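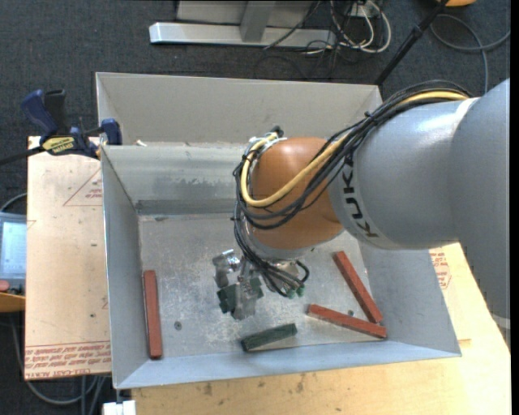
Zelle 2, Greifer über dem Behälter, grüner Block zwischen den Metallteilen

Prüfliste Handführung und Fernsteuerung, Zelle 2
Datum: 09.09.2022
Prüfer: Nabil Nseir
Vorführer: Declan Donnelly

1. Geschwindigkeit im Einlernbetrieb auf 200 mm/s begrenzt: i. O.
2. Not-Halt am Handbediengerät: i. O.
3. Kabelführung am Handgelenk: Mangel. Schlaufen hängen unter das Gelenk - beim Handführen Hängenbleiben möglich. Neu bündeln.
4. Behälter gegen Verrutschen gesichert: i. O., Klemme nachgezogen.
5. Kabel am Boden: Mangel. Laufweg zum Bediengerät freiräumen.
6. Aufzeichnung stoppt bei Loslassen der Zustimmtaste: geprüft mit Vorführung 71, i. O.

Freigabe Fernsteuerung: ja. Freigabe Handführung: erst nach Punkt 3.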